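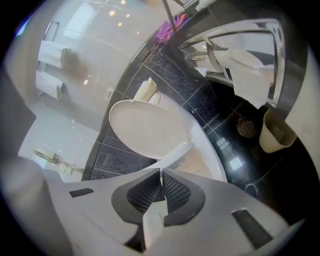
Subject: Re: Restroom turnover standard, Lurkden and Driltstead buildings

To all members of the Housekeeping and Facilities list:

Thank you for the comments received on the draft restroom standard. The office has reviewed them together and responds to the most detailed message, quoted in part, so that every site works from the same text.

> We have gone through the draft with both shifts at Driltstead and have
> four questions before we post it.
>
> First, the draft says the lid is to be "left in the finished position,"
> but does not say which position that is. Our morning shift closes it.
> Our evening shift leaves it raised so that the supervisor can look at
> the underside of the lid without touching anything.
>
> Second, where does the spare roll go? In the rooms with a glass shower
> partition there is no shelf, and the rolls end up on top of the toilet.
> Some of us think this looks careless. Others think a guest should not
> have to go looking for paper.
>
> Third, the black floor tile shows everything. Under the ceiling lights
> every streak is visible from the door. We are using the same product as
> on the pale floors and are not satisfied with it.
>
> Fourth, the draft allows 8 minutes for the floor, drain included. We do
> not believe the drain can be done properly in that time.

The office's responses follow in the same order.

1. Lid. The lid is to be raised when cleaning is complete and is to stay raised until the room has been inspected. The inspector closes it. The evening shift's practice is therefore adopted at both buildings. Please note that the underside of the lid and the hinge area are inspected as separate items, and a room may be returned for either one.

2. Spare roll. One roll may stand upright on top of the toilet, behind the lid, in any room without a shelf or cabinet. The loose end is to be folded over neatly. A second spare is not to be placed there. Rolls are not to be left on the floor, on the waste bin or inside the shower under any circumstances. The Lurkden building has shelves in most rooms and should continue to use them.

3. Black tile. The office agrees that the present product is not suitable. Until a replacement is approved, please proceed as follows on all black floors:

Sweep first, including behind the base of the toilet.
Mop with plain warm water and a clean flat pad, working from the far wall to the door.
Change the pad after each room.
Dry with a second pad, following the line of the grout.
Check the floor from a low position, near the height of the bowl, where the light reflects off the tile. Streaks that cannot be seen standing up are usually plain from there.

The light gray grout is not to be scrubbed with a wire brush. Several joints at Driltstead were damaged in this way in July and the repair has been charged to the building's own budget.

4. Floor drain. The time allowed for the floor remains at 8 minutes, but the drain is removed from that figure and given 5 minutes of its own. The slotted grate is to be wiped daily and lifted once a week, on Thursday, when the space beneath it is to be cleared and rinsed. Any grate that is loose or sits above the level of the tile must be reported the same day.

Two further matters were raised by other members.

Waste bins. Each bin is to stand against the wall and clear of the drain, so that the grate can be lifted without moving anything. Bins are to be wiped inside and out before a new liner is fitted. Cracked bins should be set aside for exchange — please do not tape them.

Glass partitions. The glass is to be done before the floor, and the chrome frame polished last with a dry cloth. Seok, our supplier, has confirmed that the cloths now in stock may be laundered with the regular load, without softener.

The revised standard applies to all 262 restrooms on the list, of which 147 are at Driltstead. It does not apply to the Miminmont annex, where cleaning is handled under a separate contract. Members assigned to the annex should continue to follow the sheet posted in the supply room there.

Printed copies will be sent to each supply room. Earlier drafts should be taken down when the new copy arrives, as two versions were found side by side at Lurkden last month. Further comments may be sent to this list. Requests for pads, liners or replacement bins should go through the usual order form and should not be posted here.

Housekeeping Standards Office
Lurkden and Driltstead Buildings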